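Search this site Search Enter keywords Go

Illirell Staff Newsletter – June

Sorting Work at the Emden Site: What Changes for Staff
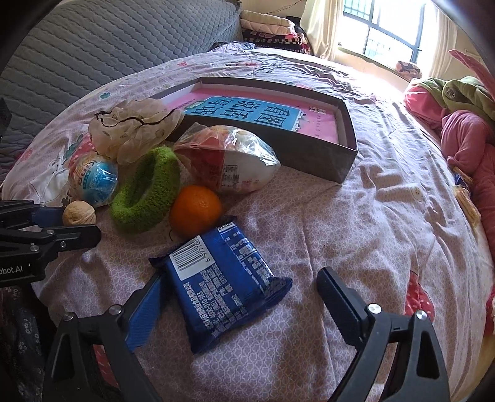 Background to the change

The Emden site has begun moving part of its item-sorting work to automated handling. Under the present arrangement, staff guide hand-held grippers through the task of picking up small household goods and placing them in an open box. The recordings are used to train the arm that will take over the repetitive part of the work. Wrapped snacks, fruit and walnuts are among the items handled, as they differ in shape and surface.

To date, 2,333 handling sequences have been recorded, of which 482 were returned for a second attempt. Duygu Ateş, who leads the project, has asked that staff not hurry. "A slow, clean grasp is of more use to us than a quick one," she said.

Effect on roles and hours

No positions will be removed as a result of this work. Four members of the sorting team will transfer to recording and review duties, and their grade and pay will stay the same. Shifts will continue to start at 7:30 a.m. Recording periods are limited to two hours, followed by a change of task – a measure requested by staff who reported tired wrists.

Training

Leif Briem will hold introductory sessions in the Sala room during June. Staff who expect to use the grippers should attend one session before their first recording period. Written instructions are available from the Dultent desk, where questions about transfers may also be left.

Shares 4 Comments 2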